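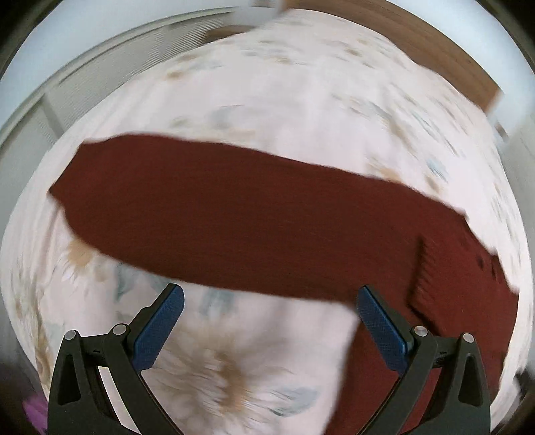 Household Textiles and Their Care
Handout 4: Knitwear, Folding and the Bed as a Work Surface
May 2025

Read before the practical. Bring one jumper of your own, clean. Last term's wording was "reasonably clean" and the wording has been tightened.

1. Why knits get a week to themselves

A woven shirt is a fairly honest object. It has a grain, it has seams at right angles to something, and if you lay it down crooked it stays crooked until you straighten it. A knit is made of loops, and loops move. Pick up a jumper by one sleeve and the sleeve gets longer. Put it down and the body arrives at an angle of its own choosing. Most of the garments we see in the practical start out as a long diagonal band of cloth that could be a jumper, a scarf or something for the dog.

You will be marked on getting from that state to a folded rectangle without making the jumper any bigger.

Terms you need:

Wale: a column of stitches running up the garment.
Course: a row of stitches running across it.
Rib: alternating columns of knit and purl, used at cuffs, hems and necks. Shows as raised ridges. Stretches across, springs back, eventually stops springing back.
Fine gauge: many small stitches to the centimetre. Looks smooth from the other side of the room and shows every snag from this side.
Growth: the trade's polite word for a jumper that is longer than when you bought it.

2. Finding your way around a heaped garment

Look for the rib first. Plain knit looks much the same wherever you happen to be on the body, so it's poor evidence. Ribbing only turns up at the edges, and once you have found some you know you're at a cuff, a hem or a neckband. Width settles which. Run a finger along the ridges and follow them until they end.

Dark colours make this harder. Maroon, navy, bottle green and black all swallow the shadows you would otherwise use to see a fold, and a sleeve tucked under the body of a maroon jumper can stay there through the entire exercise. Students have folded a one-armed jumper beautifully. Feel for it. A double thickness is obvious to the hand well before it is obvious to the eye.

A pale surface underneath helps a good deal. It gives you the outline, and the outline is what you are really working from. Pattern on the bedspread does no harm provided it is faint. Washed-out florals in pink and beige are fine, and they have the advantage that somebody's spare room already has one. Bold stripes are less fine, as you'll find yourself lining the jumper up with the stripes when it should be lined up with itself.

3. The bed

The textbook answer is a table at hip height. Very few homes have a free table at hip height, and those that do have put the mail on it. So we teach on beds.

Points for a bed:
It is big enough to lay a jumper out flat with both arms extended.
It is soft, so buttons and beading don't get scraped.
The bedspread grips the knit slightly and stops it sliding off.

Points against:
It is too low. Kneel, or accept your back's opinion tomorrow.
The mattress gives under your hand, so a crease you believe you have pressed flat may only have been pushed into the bedding.
Anything hanging over the side will pull the rest after it, slowly.
The cat.

Smooth the bedspread before you start. A ridge in the bedding prints through into your first fold and you'll spend five minutes correcting a fault that isn't in the garment.

4. Procedure

Lift with two hands, one under each end, and let the middle sag as it likes. Don't shake it. Shaking is for tea towels.

Lay it front down with the hem toward you. Pat the body into shape working outward from the centre, using flat hands. Pulling at the edges gives you a wavy hem, and a wavy hem cannot be argued with afterwards.

Bring the side seams parallel. If they won't go parallel, the garment has twisted in the wash (we cover spirality in Handout 6) and you should split the difference.

Fold one side in by a third. Lay the sleeve straight down the back, with a second turn if it runs past the hem. Do the other side to match.

Fold the hem up to just short of the neck, or in thirds for a drawer. Turn it over. Stop touching it.

The last step loses more marks than any other. A finished fold attracts small adjustments, each of which makes it slightly worse, and the student making them always looks pleased.

5. Hang or fold?

Fold. The Costier notes in your reader make a case for hanging fine-gauge knits on padded hangers, and it's a good case if you own padded hangers and a wardrobe with air in it. On a wire hanger the shoulders grow a pair of small horns, which will need steam and patience to remove.

If a jumper must hang for a night, drape it folded over the bar with a towel beneath. The Sotiropoulos method (folded lengthwise, armpit over the hook, body and sleeves crossed over the shoulders) is also acceptable and will be demonstrated. It looks like a wrestling hold and works very well.

6. Resting and storage

Let wool rest a day between wearings. Cotton knits don't recover with rest, they recover in the wash, if at all. Acrylic does as it pleases.

Stack heavy to light with the dark colours together, no more than you can lift out in one go. Anything higher and you'll be pulling from the bottom like everyone else.

Wash and dry completely before putting away for summer. Moths prefer a garment with some dinner on it. Cedar smells lovely and should be regarded mainly as a smell.

7. For next time

Fold the same jumper on a bed and then on a table. Write up the difference, 2,000 words maximum. Mention the fibre, the gauge and where the ribbing sits. Several write-ups in April reached 3,000 words and dealt largely with the author's mother.

Reading: Flimetti reader, chapter on loop structures. The Zullon care chart is optional, though the symbols on it will be in the test.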